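Retail display and merchandising - session notes, wk 4
Tutor: Kurniawati Tuhumury

These are my notes plus what was said in class. Not a substitute for the reading. Bring them next time, we start from the Flargate exercise.

Backdrops first. Busy pattern behind = plain stock in front, usually. Dark ground, pale goods. 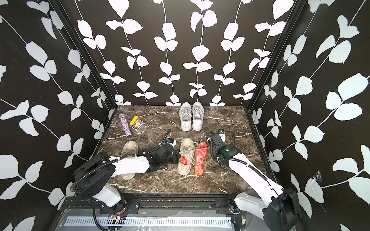
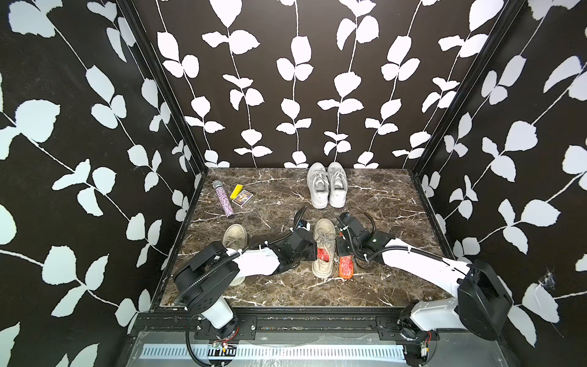
Fig. 1 and 2. Pale shoes against a dark vine-pattern backdrop, marbled surface.

1. What a display is for
Stop people. Then get them to look at one thing. Then get them through the door or to the shelf. Most student windows do the first and forget the rest.
Ask: what is the shop selling THIS month? If you can't tell from across the street, start again.

2. Focal point
One per window. Slightly below eye level of a standing adult, off center is fine. Everything else leads to it - by line, by height, by light.
Pyramid grouping: tallest at back, step down to the sides. Old but works.
Repetition: same item many times, one changed. Good for cheap stock (mugs, socks). Bad for anything expensive, makes it look like surplus.

3. Space
Expensive goods get more room around them. Discount goods get less. Customers read this without thinking, so a crowded window says "sale" even when there's no sign.
Grosa case: same coat, two windows. Window A had the coat alone, window B had it with bags, scarves, a ladder, fake leaves. Customers asked afterwards guessed a lower price for B. Small study, don't lean on it too hard in your essay.

4. Light
Light the goods, not the floor. Spot from the front and side, never only from straight above (shadows under everthing).
Daylight windows: your biggest enemy is reflection. Dark backdrop makes it worse, the glass turns into a mirror at noon. Go outside and check. Then check again after dark.
Warm light for wood, leather, food. Cooler for glass and silver.

5. Costs
Andlow budget sheet, handed out last time. Total 1,780 for the window including fitting. Biggest line is labor, then lighting. Props come last, students always guess props first.
Reuse the base and the back panel, change the front layer. Herman Liem's talk in March will cover this in more detail, attendance is expected.

6. Signs
Short. Price readable from the sidewalk or leave it off altogether. No handwritten signs unless the whole shop looks handwritten.
Check spelling (yes really).

Terms to know: closed back, open back, island, focal point, sightline, dressing, dead corner

Reading: Rahman, chapter 2. Skip the section on mannequins for now, we come back to it.

Assignment
Pick a real shop window. Sketch it, plan view and front view. Mark focal point, sightlines, light sources. One page on what you would change and what it would cost. Hand in by 20th December, on paper, name on every sheet. Late work goes to the office and not under my door.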